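Doltside Storage Building, Unit 2
Annual Walk-Through: Fire, Electrical and General Safety
Inspection date: 11/14/24
Previous inspection: May

Result codes: P = pass. C = pass with comment. F = fail, correction needed. N/A = not applicable.

Section A. Exits and travel paths

A1. Exit doors open from inside without a key: P
A2. Exit signs lit on normal power: P
A3. Exit signs lit on battery power: C
Comment: Sign over the loading side door dims noticeably before the end of the test. Battery to be replaced. The other signs held for the full test.
A4. Aisles clear to marked width: F
Comment: Shrink-wrapped pallets from the Jorketti delivery are standing over the yellow line in aisle 47. Same finding as in May. Pallets to be moved to the overflow bay and the line repainted, as it is worn through at the corner.
A5. Stair treads and handrails secure: C
Comment: Lower bracket on the mezzanine handrail turns by hand. Anchor is loose in the block, not just the screw. Re-anchor, do not retighten.
A6. Outside landing free of ice, leaves and stored items: P

Section B. Fire protection

B1. Extinguishers mounted, tagged and in the green: C
Comment: All gauges in range. The unit beside room 101 is mounted behind the door when the door is open. Move to the latch side.
B2. Clearance under sprinkler heads: F
Comment: Top tier of the seasonal racking is stacked too high along the north wall. Cartons to come down one level. The load sign on the end upright should also carry a height limit.
B3. Sprinkler valve open and supervised: P
B4. Fire doors close and latch without help: C
Comment: Corridor door latches on the second try. Closer arm adjusted during the visit and door then latched each time. Check again in one month.
B5. Hold-open wedges removed: F
Comment: Rubber wedge found at the corridor door. Removed.
B6. Alarm panel free of trouble signals: P

Section C. Electrical

C1. Panel fronts clear: P
C2. Panel directories legible and current: F
Comment: Directory in the east panel still shows the old office layout. Circuits for the battery chargers are written in pencil. Retrace and type a new card.
C3. Blanks fitted in unused breaker spaces: P
C4. Extension cords not used as fixed wiring: C
Comment: One cord feeding the label printer from the wrong side of the doorway. Acceptable until the new outlet is installed, provided the cord stays out of the walking path.
C5. Cords and cables free of cuts, crushing and exposed conductors: C
Comment: Portable tool cords in good order. Charger lead at the dock has a taped repair over the outer jacket. Tape is not an accepted repair. Replace the lead.
C6. Cables supported and kept off sharp edges: P
Comment: Check support points as well as the jacket. A cable that is held at one end only will work at its connector. Where a run crosses a part that moves, there should be enough slack for the full travel.

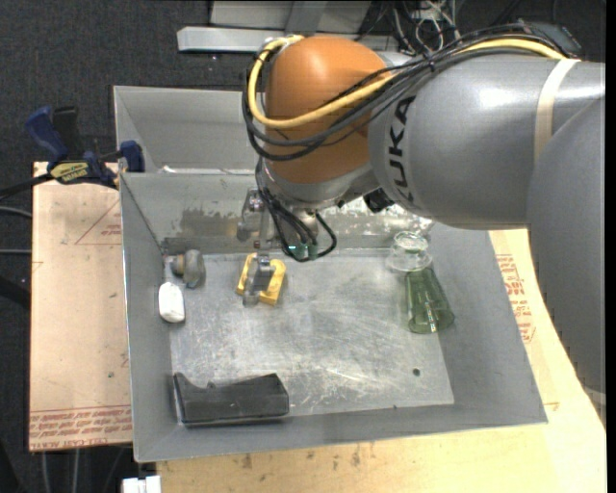
Item C6: yellow and black cables along the arm, with beige strap.

C7. Ground-fault outlets trip and reset: P
Comment: Tested at the wash sink, the dock and the outside wall.
C8. Emergency lighting circuits labeled: P

Section D. Racking and storage

D1. Uprights plumb and free of impact damage: C
Comment: Fresh scrape on one aisle-end upright, no bend measurable with the straightedge. Record and watch. Fit a column guard.
D2. Beam locking pins in place: F
Comment: Pins missing on the lower beam in the Usireck section. Unload the bay before fitting.
D3. Load signs posted: P
Comment: Sign reads 2000 lb per level. Heaviest pallet on record is well under this.
D4. Wire decking seated: P

Section E. Housekeeping and first aid

E1. Floor drains covered: P
E2. Flammable liquids in rated cabinet: C
Comment: Cabinet is correct but was found unlatched. Self-closing hinge needs cleaning.
E3. Eyewash flushed weekly: F
Comment: Log has gaps for most of the summer. Water ran clear after about two minutes.
E4. First aid kit stocked: P
E5. Spill kit present: P

Corrections for items marked F are due before the next rent period. Items marked C may be closed with a dated note in the log - no return visit is needed for these, except B4. Electrical items C2 and C5 go to Đàm Electric under the existing service order.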